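February
By Stepan Kostiuk

Big news for anyone who follows regional telecoms: Skernow plans to list its fibre arm, Rellance, as a separate company this year, and existing shareholders get first crack at the offer! Rellance now serves 23 towns and employs some 2,719 people. Directors backed the plan on Sunday night after two years of talks.
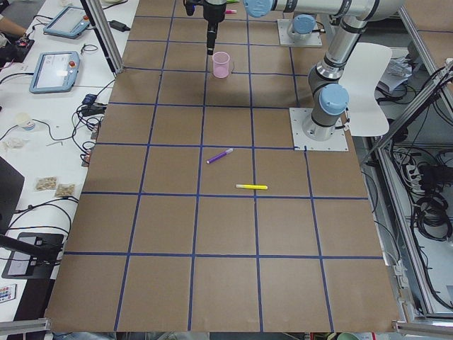 Skernow will keep its mobile business and a majority stake in Rellance. A shareholder vote comes next, and it should be a lively one.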